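Gray sheet behind a white table: iron it or leave it?

Posted in Small Spaces > Home Studio

tablecloth_dan

Setup so far. White tabletop, gray cloth hung behind it, daylight from one side. I sell odds and ends (chargers, power strips, the contents of my late hallway closet) and I'm tired of listings that look like they were shot during a burglary. 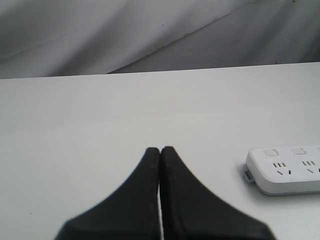 My question is the fold. There's a long diagonal one that climbs up to the right and makes the cloth look like two pieces. Do I care?

mossgarden replied:
You care, you wrote a whole post. Steam it while it hangs. Ironing a piece that size on a regular board means you press one crease in for every crease you take out.

tablecloth_dan replied:
I own an iron. I don't own a steamer. I feel I'm about to own a steamer.

pegboard_pilgrim replied:
Leave it. It's soft gray and it falls in soft gray shadows. Buyers are looking at the outlets on the power strip. In 397 sales I have had complaints about postage, about the color of a lamp, and once about my handwriting. Cloth, zero.

mossgarden replied:
People don't complain about cloth. They just scroll to the next listing, where the cloth is flat.

pegboard_pilgrim replied:
Where the power strip is 2 dollars cheaper, you mean.

Fennel77 replied:
The diagonal is a hanging problem. Your cloth is being held up unevenly, so the weight pulls toward one corner. I'd rehang it before spending a cent. Clamp the middle first, then work outward to both ends, and let the bottom drop behind the table by a foot or more so it has something to pull on. I used the Jondar clips, the wide ones. The narrow ones leave little bite marks.

tablecloth_dan replied:
It's on a curtain rod with clothespins. I started at the left and ran out of enthusiasm toward the right.

Fennel77 replied:
Yes, that would do it.

kettle_and_twine replied:
Different question, is the table level? The back edge goes up a hair to the right. Once I saw it I couldn't look at the fold anymore.

tablecloth_dan replied:
Thank you, now I can't either. The floor in this apartment has opinions. A marble placed by the window ends up in the kitchen.

kettle_and_twine replied:
Folded cardboard under one foot. Or just straighten it when you crop. I've been straightening the same crooked shelf in software for years and have no plans to meet it in person.

mossgarden replied:
Also wipe the table before each round. There's a little dark dot toward the lower left, and white tables save up dots. A damp cloth, then a dry one.

pegboard_pilgrim replied:
There's a speck on the fabric too, if we're doing this. Two, if you count the one at the very top. I bring it up only to show that I could be on the other side of this argument if I wanted.

tablecloth_dan replied:
Lint roller is on the list. The list is now longer than the inventory.

oldradioshelf replied:
Joining in from the side that says get rid of cloth altogether. I had a bedsheet, then a better bedsheet, then a Pruvost muslin I ironed more often than my shirts. Now I have a roll of matte paper. You pull it down, curve it onto the table, and the line at the back disappears. When it gets dirty you cut off the end.

Fennel77 replied:
And then you live with a roll of paper taller than most of your relatives. This is the Small Spaces section.

oldradioshelf replied:
It stands behind the door. It has been mistaken for a guest.

mossgarden replied:
I like the line at the back, personally. A table with an edge looks like a table. The floating-in-fog look is fine for perfume, but a power strip should be sitting on something.

tablecloth_dan replied:
With mossgarden on this. I want people to believe the item exists.

pegboard_pilgrim replied:
Can we talk about light? I'd fix that ahead of any fold. It's nice and bright through the middle of the table and then goes grayish at the left and along the bottom. Put a piece of white foam board on the dim side, standing up, just out of the shot. Costs next to nothing. It'll lift the creases on the left half of the cloth too, so everybody wins, even the ironing lobby.

mossgarden replied:
The ironing lobby doesn't iron. It steams. Please keep up.

kettle_and_twine replied:
Seconding foam board. Mine came in a pack of 5 from Skikau and I've used one. The other four are my retirement.

tablecloth_dan replied:
Update, same evening. Took it all down and rehung it from the middle. The diagonal is gone and I have a new, smaller one going the other way. Cardboard under the table foot. I priced the Zirkia handheld steamer and closed the tab, then opened it again.

Fennel77 replied:
Smaller is a result. Leave it overnight with a few clothespins along the bottom hem for weight. Cotton gives up eventually.

tablecloth_dan replied:
No idea if it's cotton. The label washed off long ago. It was in the closet with the chargers.

oldradioshelf replied:
Paper has no label to lose.

pegboard_pilgrim replied:
How many things are you listing, out of interest?

tablecloth_dan replied:
Nine. The thread has 1,172 views, so the backdrop is already doing better than anything I've put in front of it.

mossgarden replied:
Buy the steamer. You can sell it after.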